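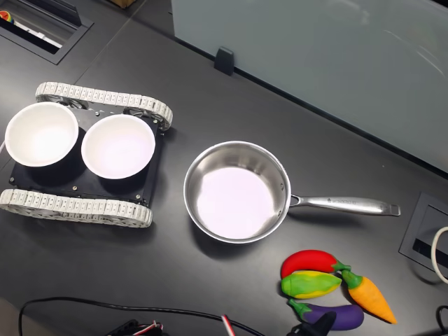
August 31, 2026
By the author of the Trenby Letter

My building has started charging a convenience fee for paying the rent. The fee is 3 dollars. There is no inconvenient way to pay that avoids it, as the drop box by the mailboxes was taken out in July and the hole covered with a square of plywood. So the convenience must be theirs, and I am treating them to it.

I mention this because I have been thinking about how many of the words addressed to me by businesses are now used to mean their neighbors. "Complimentary" means included in the price. "Limited" means they have plenty. "We value your time" is what the phone says when it has taken possession of your time and isn't planning to give it back. I heard it 2 times in one call to Fenano, the company that sold me a dishwasher, and between the first and second hearings I cleaned the oven.

The dishwasher works fine, by the way. It was the manual I was calling about. It has been moved to an app, and the app wanted to know my birthday. I told the man on the phone that I only wished to learn what the blinking light meant. He was very nice about it. He said the light meant the machine would like to be connected to the app.

I don't think I'm a crank. I own a phone and I use it more than I should. I have bought shoes on it, lying down. But I grew up in a house where the appliances kept their opinions to themselves, and where a kitchen drawer held every manual for every object we owned, including several objects that had died. My mother could put her hand on the one for the electric blanket in the dark. You didn't log in to the drawer. You did have to jiggle it.

People my age are supposed to say at this point that things were built better then. Some were. The electric blanket was a menace. What I miss is being left alone after the sale. You paid, they handed you the box, and the relationship was over, the way a relationship with a toaster ought to be. Now I get a note from the people who made my luggage asking how our journey is going.

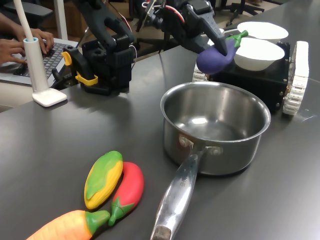 The surveys are the worst of it. I bought a packet of hooks at Radotmont, the hardware place out by the highway, and before I'd reached the car they wanted to know how likely I was to recommend them to a friend. I tried to picture the conversation. I would have to call the friend, I suppose, and after some talk about her knees bring it around to hooks. I gave them a seven. The next morning a second message asked what they could have done to earn a ten. They were hooks. They came four to a packet and I needed five.

And yet I fill the things out. That's the humiliating part. Some obedient schoolchild in me sees a row of empty circles and reaches for a pencil. I have told a parking garage that its staff was friendly when it has no staff. I've rated a flu shot.

The one store I know of that asks me nothing is Santoso, on the corner across from the library. It sells groceries, lottery tickets, and a kind of sesame candy that pulls out fillings. There is no loyalty card. There is no loyalty, as far as I can tell, on either side. I've gone in most days for years and the woman at the register has never asked if I found everything I was looking for. Usually I haven't. They run out of milk by supper and the bread is a gamble. If you complain she looks at the shelf, agrees with you, and goes back to her crossword.

I'd recommend it to a friend, and I have done so without being asked, which is how recommending used to work. My friend went and said they were out of milk.

I did pay the rent, with the fee. A message came a minute later thanking me for choosing to pay online and inviting me to share my experience. There was a box for comments with room for 600 characters. I used 608, and it made me go back and take out an adjective.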